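Speaker notes, "Teaching by hand, teaching by remote"
Talk for the Beddoe evening meeting, April. 40 minutes and then questions.

Before I start: check the microphone, put the water on the left side, slides on full screen. Speak slowly. Last time in Dramton people told me the first part was too fast.

Slide 1. Title

Good evening and thank you for the invitation. I work on teaching robots by demonstration. It means that a person shows the task and the robot learns from what was shown. Tonight I speak about two ways to show: you take the arm in your hands and move it, or you sit away from it and control it from a distance. I will speak mostly about doors, and I hope you will forgive me this.

Slide 2. Why doors

Everybody in this room opened at least one door to come here. For a person it is so easy that we do not remember doing it. For a robot with two arms it is many small decisions. Where do I stand? Which hand? When do I let go of the handle? If the body is too near, the door hits it. If the body is too far, the arm is stretched and has no strength left to correct.

(Pause here. Ask who has carried shopping through a door. Wait for the hands.)

The person with shopping uses an elbow, a foot, the hip. Our robot is permitted only the grippers, and this makes the teacher's work harder than people expect.

Slide 3. Teaching by hand

The old way first. You make the arm soft, you hold it near the wrist, and you lead it through the motion. The robot records its own joints. This is a very honest kind of teaching, as the robot can only record a motion which its arm can make. The teacher also feels it when the arm comes near its limit.

The bad side is that the teacher stands in the way. With one arm it is acceptable. With two arms you need two people, or one person with very good coordination, and the two people must agree on the speed. In Henano, our first project, we tried it with two people. We collected 36 demonstrations in one afternoon and we threw away more than half. The left hand was always a little earlier than the right.

Slide 4. Teaching by remote control

So we changed. The operator has a controller for each hand and sees through the robot's own view. When the operator moves the left hand, the left arm follows. We do this in simulation first, in a house that we call Pluvthorpe. It has coloured walls, furniture, and a lot of doors, and it costs nothing when a door is hit.
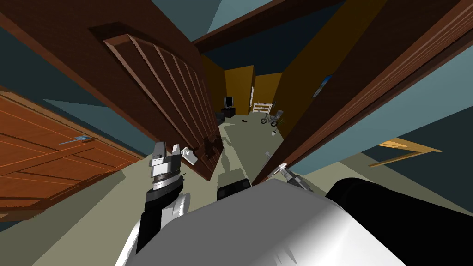 The first thing new operators complain about is that they lose the feeling of their own body. When I stand at a door, I know where my shoulder is without looking. In remote work I know only what the view gives me, and the view goes where the robot's head goes. Some people bend their own neck to make the picture level. It does not help, but I did it also, for the first weeks.

The second thing is touch. The controllers we use give a small vibration at contact and nothing more. It does not tell you if the handle is turning or if the finger is sliding on it. You must learn this with your eyes. I tell beginners to look at the handle and forget the hand, and after this to look at the gap between the door and its frame. If the gap grows, you are doing well.

(If time is short, skip the next slide.)

Slide 5. How long does it take to learn?

A new operator in our group needed up to 112 tries before we kept the recordings without checking each one. Some needed much less. We could not guess from the beginning who would be fast. People who play video games were quick in the first hour, but then they kept a habit of moving in short jumps, and a robot that learns from short jumps will also make short jumps.

What helped most was very simple. We asked the operators to say aloud what they were going to do: "left hand to the knob", "now I go back", "right hand waits". The speaking made them slower and the motion became smoother. We do not use the sound for training. It is only for the person.

Slide 6. Two hands, one door

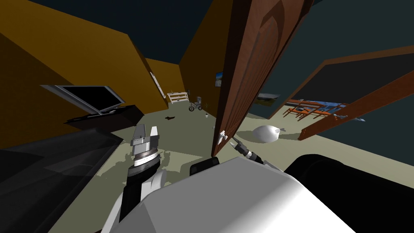 Choosing the hand is the part where our rules were too strict. At the beginning we wrote in the instructions that the operator must use the hand nearest to the hinge side, and keep the other hand down. The operators followed this for a few days and then they stopped, and they were right. Look at the right gripper here, with its two fingers just beside the white lever on the part-open door, while the left arm is reaching up on the other side with its fingers a little apart. Both arms are in front of the body, and from such a position the operator has a choice. We now write only: use the hand which can reach the handle without turning the wrist too far, and keep the other hand where you can see it.

"Where you can see it" is important. A hand that is not visible will be forgotten, and a forgotten hand catches on table edges. I have a list of recordings where everything is beautiful except that the second arm is pushing a chair.

Slide 7. What we keep and what we delete

We have 428 recordings of door tasks at this moment. It is not a big number, and I do not want to pretend that it is. For each recording we ask:

Did the operator reach the end of the task?
Is there a long stop in the middle?
Did the body touch the door or the frame?
Would I be happy if the robot did exactly this tomorrow?

The last question is not scientific, and I was criticised for it by a reviewer. But in my experience it finds problems that the other questions miss. For example, an operator may open a door perfectly but pull it towards the robot's body very fast. The task is finished, nothing was touched, and still I would not like to stand there.

About mistakes. We do not delete every mistake. If the finger slides from the handle and the operator goes back and takes it again, we keep it. The robot will slip too one day, and it needs to have seen how one continues. We delete only the recordings in which the operator got lost and moved without a plan. It is sometimes difficult to see the difference. Two people look at the doubtful ones and if they do not agree, the recording goes out.

Slide 8. By hand or by remote?

People ask me which way is better. For small motions with force, like pushing a drawer that is stiff, I still prefer teaching by hand. You feel how much you must push. For everything where the robot must move its base and use both arms, I prefer remote control. A door is in the second group, because you have to travel through it.

A mixed way is also possible. You record the walk and the reach from a distance, then stop, and lead the arm by hand for the grasp. We tried this on the real robot for knobs, which are more difficult than levers for our fingers. The result was good but the change between the two ways takes time, and the arm can sink a few millimetres when it becomes soft. If somebody here has solved this, please speak to me in the break!

Slide 9. From simulation to the real robot

I must be careful here and not promise too much. The simulated handles turn too easily. The real ones have springs, and some have a bit of play before anything happens. Robots trained only on simulated doors will let go too early. We add real demonstrations at the end, not many, and this corrects the most of it. Doors that close by themselves are still an open problem for us. (The joke about "open problem" did not work in Dramton. Do not wait for a laugh.)

Slide 10. Questions

Probable questions, with short answers:

Do operators get tired? Yes. We change after 40 minutes. The quality falls before the person notices it.

Can the controllers be used by a left-handed person? Yes, they are the same on both sides, but left-handed operators open more doors with the left arm, so it is good to have both kinds of people in the group.

Do you correct the view when it is tilted? No, we record what the robot sees. The operator can straighten the head before starting if they want.

Will you share the recordings? I would like to. We are still deciding about the licence, so say that they can write to me by the address on the last slide.

Leave slide 10 on the screen during the questions and repeat each question into the microphone.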